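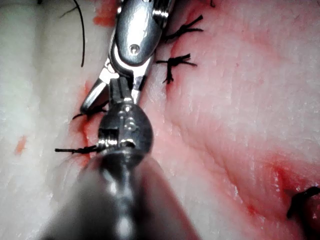

No. 3

Okay, so I promised an update on the suturing project before December and I'm getting in early for once!

For anyone new, I'm in the student robotics group at Hostarley, and our project this year is called Flillero. The idea is to teach a piece of software to recognise the steps of a stitch (needle in, pull through, wrap, tie, trim) from video and the arm positions, so that somebody learning on the robot can get a bit of feedback without a surgeon standing over their shoulder. We started in September 2020 with a very optimistic whiteboard. The whiteboard has since been wiped by another group and I haven't had the heart to redo it.

Mostly what we've been doing is tying knots. So many knots. I dream in black thread. You sit at the console with your forehead pressed against the viewer and two little handles pinched between your fingers, and you try to convince a pair of tiny metal wrists to do what your hands have known how to do since you learned to tie your shoes. The first time I had a go I wrapped the thread the wrong way around the wrong tool, let go with both hands and lost the end completely. Mamta Mishra, who is our supervisor and has the patience of a garden statue, just said "again".

What I didn't expect is how much of it you do by eye. There's no feel coming back through the handles on our setup, so you can't tell how hard you're pulling. You learn to watch the thread and the edges of the wound instead. If the skin starts to bunch up you've gone too far, and if the loop sits up off the surface you haven't gone far enough. Stuart Nuttall is annoyingly good at this. His brother Keith is not, and I'm somewhere between the two, closer to Keith than I'd like.

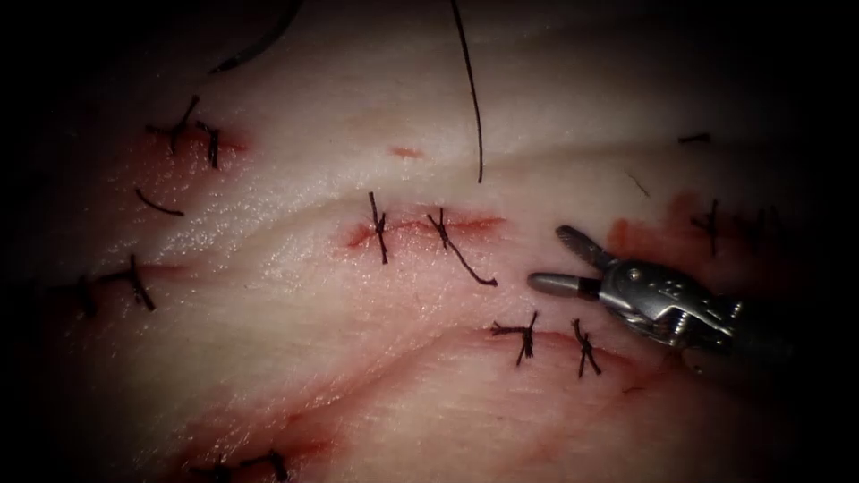 *Jaws open, in amongst the stitches.*

I love how different every knot comes out. Look at the ends! Some are splayed out all over the place and one has made itself into a big X. We had a proper argument about whether that matters. Howard Pickering (he writes most of the labelling code) wanted us all to trim the tails to the same length so the software would have an easier time of it. Mamta's view was that real people leave untidy tails and if Flillero can't cope with that then it isn't much use to anyone. Howard gave in, but he went and made a label called "messy tail" and I think he's applied it to everything I've ever tied.

Labelling is the other half of the project and it's a slog. We're up to 1,420 clips now. Each one gets watched by two of us separately, and then we compare where we think each step starts and stops. You'd think "the knot is tied" would be an obvious moment, wouldn't you? Ashley Lambert and I did the same batch of 70 clips last month and disagreed on a ridiculous number of them. She says it's finished when the second throw is snug. I'd been waiting until the jaws let go of the thread. We've gone with Ashley's version, so now I have to go back through my old ones. Send biscuits.

Loose thread is a pain as well. When you've got a few stitches in, there are trimmed bits and long tails lying about the place, and they're all black and curly and look exactly like the thing you're supposed to be watching. Flillero's first real attempt was very confident that an offcut was a stitch in progress. It stayed confident for the whole clip. Keith has started clearing offcuts as he goes, which I wish I had the discipline for.

Then there's the views. From further back you get the whole layout and can see which wound you're on, but the tips are small. Up close it's brilliant for the jaws, right up until the other tool swings in front and you're looking at a big dark shaft with half your knot behind it. Howard is trying to get the software to use both and lean on whichever one can see more. He has a spreadsheet for this. I was shown the spreadsheet for quite a long time.
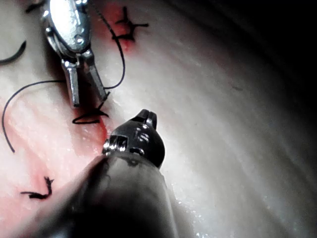

*One tool from the top, one from the bottom, and a knot in the gap between.*

That little gap is where I come unstuck. Both tools have to get in close over the same knot without knocking into each other, and your instinct is to bring them in side by side. Stuart taught me to come from opposite ends and keep one still while the other moves. It felt slow for the first few evenings and then it clicked, and I tied three in a row without swearing.

Next up we're taking Flillero over to Prornulton for the student showcase, with a poster and a short demo if the laptop behaves. We get 300 words for the abstract and the draft is well over, mostly my fault (I got carried away about thread). The team from Hosoda will be there again with their needle-tracking project and I'm dying to see how far they've got.

If you've labelled surgical video before and have a sensible rule for when a knot is done, please leave a comment. Ashley and I are both prepared to be wrong. Well, Ashley is.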